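Encombe–Turthorpe railway

Reading time: 3 min

The Encombe–Turthorpe railway is a proposed 71-kilometre passenger line between the regional centre of Encombe and the port of Turthorpe. It would replace a coach service and a slow freight track. No construction contract has been let. 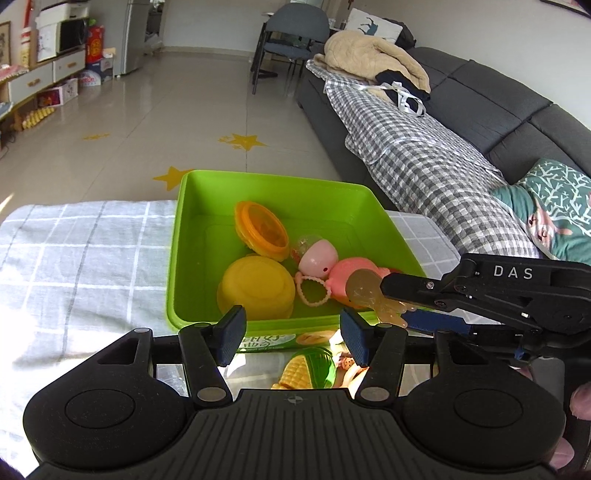
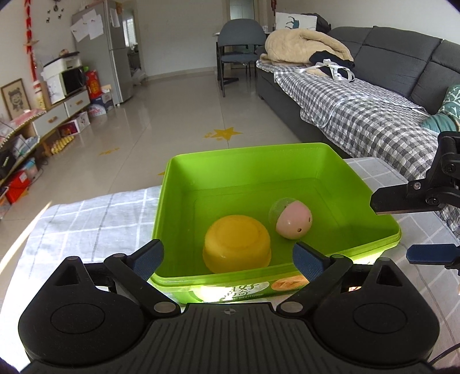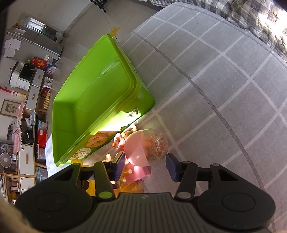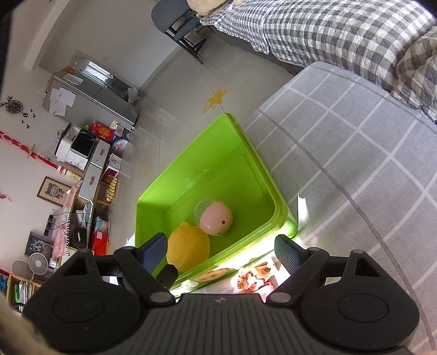

A green plastic bin or tray, second to fourth pictures.

Route

The line would leave Encombe to the south, cross the Brerano River on a new bridge and join the freight corridor for the final stretch into Turthorpe. There would be 3 intermediate stops. An earlier plan put the line through the Lương wetlands – this was dropped after objections from landholders.

Cost and emissions

The business case put the cost at $1,818 million. It estimated that building the line would release roughly 208 kilotonnes of carbon dioxide, mostly from concrete and steel. Transport economist Simin Kordestani argued that the figure left out the bridge approaches, and that savings from reduced car travel had been counted too early. The project office revised its passenger forecast in August but kept the emissions estimate.

Status

The corridor is protected from other development. Funding covers design work only.

Comments

gumtree_mal: The coach takes the same time as driving. Put on more coaches.

Pat R: Does the Brerano bridge have a cycle path or was that cut?

old signalman: Freight track was closed for years before it reopened, worth adding to the article.

We use cookies to remember your settings. Accept / Manage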